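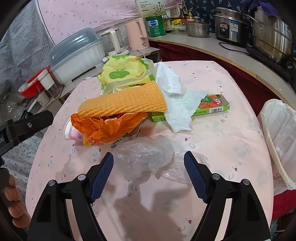
Crumpled clear bags on the pink cloth, Thursday.

Thursday, just after lunch

Well, I finally sat down with the Flusden figure, the big green one with the shoulder wheels, and I've had such a nice time with it that I'm writing it all up before I forget. Sota Ichikawa lent me his copy so I could compare it with mine, and bless him, he'd left the instructions folded in with it (mine went missing years ago, probably in the move).

First thing, the transformation. Mine has always been stiff at the waist and I'd assumed they were all like that, but Sota's turns as sweetly as you like. I took the back panel off mine and found a bit of flash left on the peg from the mould, a tiny whisker of plastic. Trimmed it with the small knife, went gently with the 400 paper, and now it goes round all the way to truck mode without that dreadful creak! I'm very pleased.

The ankles are another matter. They're loose on both copies, so I think that's simply how Flinlow made them. I tried one thin coat of floor polish on the left ball joint and two on the right, and I'll leave them overnight before I bend anything. Kinoshita swears by a scrap of tape in the socket, but I've seen what the glue does after a hot July and I'd rather not.

Paint: the silver on the chest is lovely, the yellow on the door stripes is thin. Bosano number 34 is a touch too orange, number 40 is nearer if you let it down with a drop of white. Painted a test stripe on the inside of the roof, where it won't show.

Oh, and the hammer. It does peg on in vehicle mode, under the rear bumper, though you have to fold the handle first and push harder than feels polite. I had it on the shelf for years with the hammer lying next to it like a dropped umbrella.

Still to do: check ankles, second coat on stripes, ask Sota whether his missile launcher ever had a spring in it. Also give him back his instructions once I've copied pages 2 and 3.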